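Was kostet ein Roboter? Und wer schreibt den Einkaufszettel?

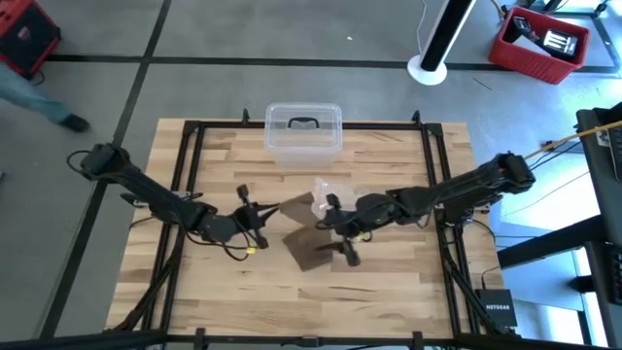

Von der Einkaufs-Redaktion bei Jirport
Ich plane Werkstätten und erkläre hier, wofür das Geld draufgeht

Wenn ich erzähle, dass ich beruflich Roboter einkaufe, fragen Kinder fast immer dasselbe: Gibt es dafür einen Laden? Mit Einkaufswagen? Leider nein, das wäre toll! Ich sitze meistens an einem Schreibtisch, habe eine lange Liste vor mir und telefoniere. Trotzdem ist es ein bisschen wie beim Einkaufen für eine große Geburtstagsfeier. Man denkt zuerst an die Torte, und dann fehlen die Teller.

Die Torte, das sind bei uns die Roboterarme. Auf dem Tisch oben arbeiten 2 davon, einer von links und einer von rechts. Sie sind schwarz und haben vorne einen Greifer mit zwei Fingern. So ein Greifer heißt Parallelgreifer, weil die Finger immer gerade nebeneinander bleiben, wenn sie auf- und zugehen. Probier das mal mit Daumen und Zeigefinger, das ist gar nicht so einfach.

Warum gleich zwei Arme?

Das fragt mich auch jedes Mal jemand, der auf das Geld aufpassen muss. Ein Arm kostet schließlich nur halb so viel wie zwei. Dann sage ich: Bitte steck mal eine Hand in die Hosentasche und leg mit der anderen eine Tüte zusammen. Geht schon irgendwie, aber es dauert ewig und man wird dabei wütend. Knitteriges Zeug wie Folien und Beutel gehört zum Schwersten, was man einem Roboter hinlegen kann. Ein Bauklotz sieht immer gleich aus. Eine Tüte sieht jedes Mal anders aus, je nachdem, wie sie hingefallen ist. Für solche Sachen plane ich deshalb zwei Arme ein und spare lieber woanders.

Der Tisch ist kein Küchentisch

Na gut, ein bisschen sieht er so aus, mit seiner hellen Holzplatte. Aber um die Platte läuft ein schwarzer Rahmen aus Aluminiumprofilen. Das sind lange Metallstangen, meistens mit Rillen, in die man Schrauben schieben kann. Mit solchen Stangen kann man bauen wie mit einem riesigen Steckbaukasten - und wenn man sich vermessen hat, schraubt man alles wieder auf. Die Arme sitzen an den Seiten vom Rahmen, damit in der Mitte Platz zum Arbeiten bleibt.

Beim Tisch wollte ich früher immer sparen. Einmal habe ich für unsere Werkstatt in Plendavard einen billigen bestellt, und der hat gewackelt. Jedes Mal, wenn sich ein Arm bewegte, wanderte alles ein Stückchen mit. Ein Mensch merkt das und greift eben ein bisschen daneben. Ein Roboter greift dahin, wo man es ihm gesagt hat, und erwischt Luft. Also musste ich noch einen Tisch kaufen, und am Ende waren zwei billiger gedacht und teurer bezahlt als ein guter.

Die Sachen, die alle vergessen

Jetzt kommen die Teller! Auf meinem allerersten Einkaufszettel standen nur die Arme und der Tisch. Dann war alles da, alle haben sich gefreut, und wir konnten nichts anschließen. Mir fehlten:

Kabel. Viel mehr, als man denkt. Ich messe den Weg jetzt vorher mit einer Schnur ab und gebe noch was dazu.

Ein Netzwerk-Switch. Das ist ein Kästchen, in das man mehrere Netzwerkkabel steckt, damit Geräte miteinander reden können. Unten rechts neben dem Tisch steht ein kleiner schwarzer, auf dem NETGEAR steht.

Eine Tastatur und ein Platz dafür. Irgendwo muss ja ein Mensch tippen, wenn der Roboter etwas Neues machen soll.

Kisten und Dosen. Man braucht Behälter für die Dinge, mit denen geübt wird. Durchsichtige mit Deckel mag ich am liebsten, da sieht man gleich, ob noch was drin ist.

Platz auf dem Boden. Den kann man nicht in eine Liste tippen, aber man muss ihn trotzdem einplanen, damit Leute am Tisch vorbeigehen können, ohne irgendwo anzustoßen.

So teile ich mein Geld auf

Stell dir vor, du hast 100 Taler für deine Roboterwerkstatt. Wie viele davon gibst du für die Arme aus? Die meisten Kinder sagen: alle! Ich mache das anders. Auf meinem Plan hat das Geld 4 Töpfe. In den ersten kommen die Arme und Greifer, das ist der dickste Topf. In den zweiten kommen Tisch und Rahmen, in den dritten Kabel, Computer und der ganze Kleinkram. Der vierte heißt bei mir Hoppla-Topf. Daraus bezahle ich, was kaputtgeht oder was ich vergessen habe, und 7 Taler sollten mindestens drinliegen. Wer den Hoppla-Topf schon am Anfang plündert, der sitzt später vor einem Arm mit kaputtem Finger und kann nur zugucken.

Vor dem Bestellen frage ich dann immer bei zwei Händlern nach dem Preis, bei uns sind das meistens Ollard und Afolabi. Ich frage auch, wie lange die Lieferung dauert. Im Februar habe ich das mal vergessen, da kamen die Arme an und der Rahmen erst viele Wochen später. Die Arme lagen so lange im Karton, und ich durfte jeden Morgen an ihnen vorbeilaufen.

Jetzt du!

Nimm ein Blatt und male eine Maschine, die du gern hättest. Vielleicht eine, die Socken sortiert oder das Meerschweinchen füttert. Schreib daneben, was sie alles braucht, auch den Tisch, die Kabel und die Kiste für die Socken. Verteil dann deine 100 Taler auf die Töpfe. Und wenn dein Zettel fertig ist, gib ihn jemand anderem zum Lesen und frag, was noch fehlt. Bei mir ist es meistens die Steckdosenleiste.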